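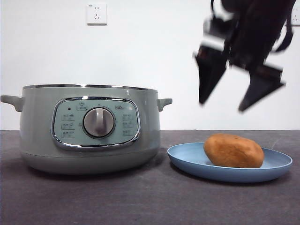 Green electric pot and one potato on a blue plate, Irstead kitchen.

In May we continued the shared kitchen work in Irstead, paid from the Grernivley grant. We received 4 electric pots from Drusteron and 37 persons signed up for the Thursday cooking course. The potato lesson is now written down in simple language, with the steps for washing, boiling and putting the pot away.
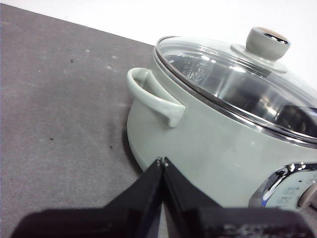 The same model of pot with its glass lid on.

From the budget of 2000 we have spent 62 percent. The plates are already paid. We ask your permission to move the rest to the Jeon kitchen, where the course will start next.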